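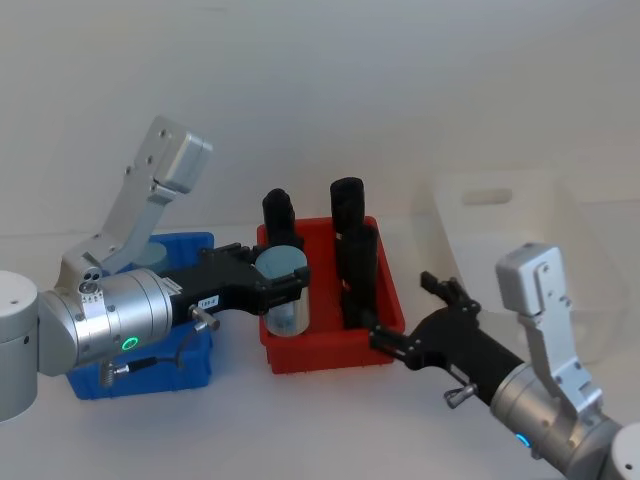 Re: [clastow-list] Three-way sorting starts in the fall

> Ernex ran this in Abera for a year and 67 percent of
> households were sorting correctly by the end. I don't see
> why we wouldn't do at least as well. Blue for paper, red for
> cans and plastic, white for everything else. My kids had it
> down in one evening.

I'd like to know who checked that 67 percent. I read the Ernex summary twice and the number comes from a mail survey. They sent out 400 forms and got 274 back. So what we know is that 67 percent of the people who like filling in forms about garbage say they are good at garbage. I would have ticked "yes" too.

What I can't find anywhere is the weight of what got rejected at the transfer station. Somebody has that figure, since the hauler bills for it. If it had gone down I think we'd have seen it on the first page.

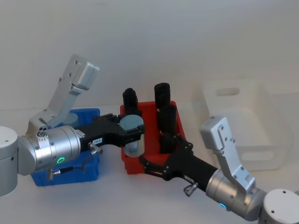
A red bin in the middle, between a blue one and a white one.

Also, "plastic" is doing a lot of work in that color scheme. The flyer says bottles and tubs go in red. Gurkero, who would be buying the stuff, takes bottles. On tubs their price sheet says "by arrangement," and I've been around long enough to know what happens to tubs by arrangement. They take a longer ride to the same landfill.

> It only costs each household 90 cents more a month.

For the first year. Page four of the contract lets them "revisit" it after that, and there is no ceiling. I'm not against paying for it – I'd pay double if someone could show me where the tubs go.

Things I'd want answered before anyone votes:

1. Reject weights from Abera, by month, before and after. Not percentages.

2. Who pays when a load gets turned away. The draft says "the responsible party" and never says who that is.
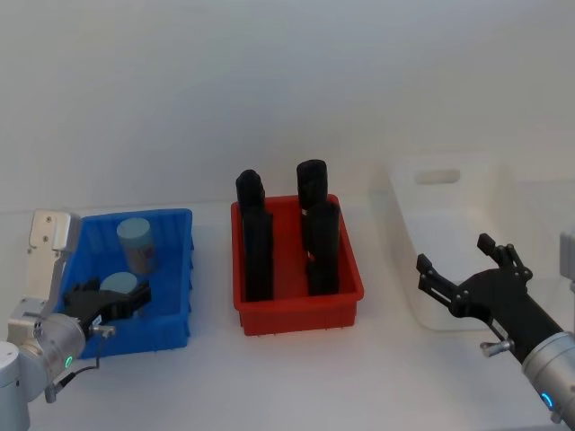
3. What apartment buildings do. Our building has one chute. Three colors at the curb don't help if it all lands in the same heap in the basement.

4. Whether we can get out after the first year, and what happens to the bins if we do.

For anyone who hasn't seen it, I'm pasting the start of the notice that went out with the flyer. Read the second sentence slowly.

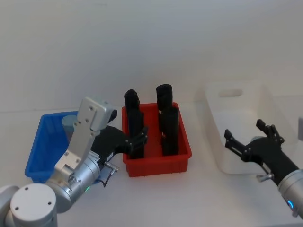 ABERA, August – Residents have embraced three-way sorting, according to Ernex. The program is expected to lead to less waste going to landfill once markets for recovered material improve.

"Expected to," "once," and "improve." That's three ifs in one sentence and we're being asked to sign for five years. I'll be at the meeting and I'll bring the price sheet.

> Can we please just try it and see?

Sure, if we agree first on what "see" means.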